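Brasside Growers' Fair, or How I Learned About Rootstock

The parking at Brasside is in a field, and the field is on a slope, and the slope is clay. I mention this first so you can pack boots. I wore canvas sneakers and spent the morning walking like a man with a secret.

Getting in

Admission is 5 dollars, which buys a paper wristband and a map drawn by someone with strong feelings about the restrooms (they are marked four times). Gates open at nine. The line for coffee opens earlier and moves slower.

The grafting tent

Teresa Moriarty runs the grafting demonstration and has no patience for dull knives. She cut a scion, matched it to the rootstock and wrapped it in tape in less time than it took me to find my pen. Then she invited the audience to try. Mine looked like a broken finger. She held it up for the others as an instructive case, and I was allowed to keep it.

The cider barn

Three presses were running, two of them willingly. Reinaldo Sampaio, over from the Wumbei orchards, was pouring a dry cider he calls Zenutby, and he talked me through the blend with the calm of somebody who has had this conversation 3000 times. I asked whether it was supposed to taste like a barn. He said yes – a good barn. I bought two bottles.

The fruit tables

Most of the growers bring what they have and set it out on whatever cloth came to hand, so the judging has the air of a picnic with rules. My favorite had pink cherries printed on the tablecloth and not one real cherry that I could find. Mandarins shared a plate with a strawberry and a tomato, the tomato presumably there on a technicality.
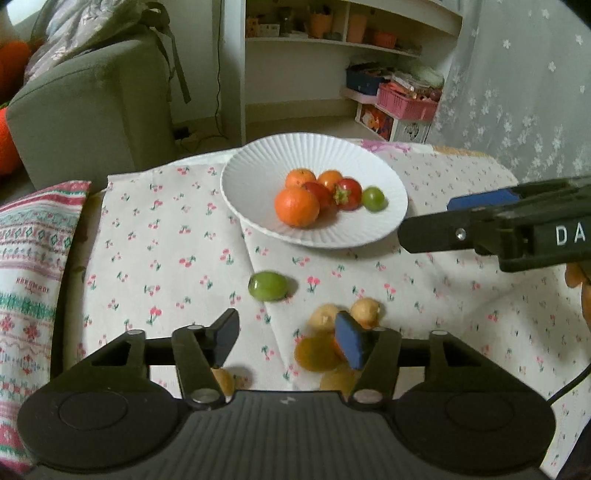

Lunch and the way home

The Plernutska stand does dumplings, potato or cabbage, and runs out of potato by noon. The cabbage is fine. Take the back gate when you leave; the front one involves the slope again, and by afternoon the tractor charges for a tow.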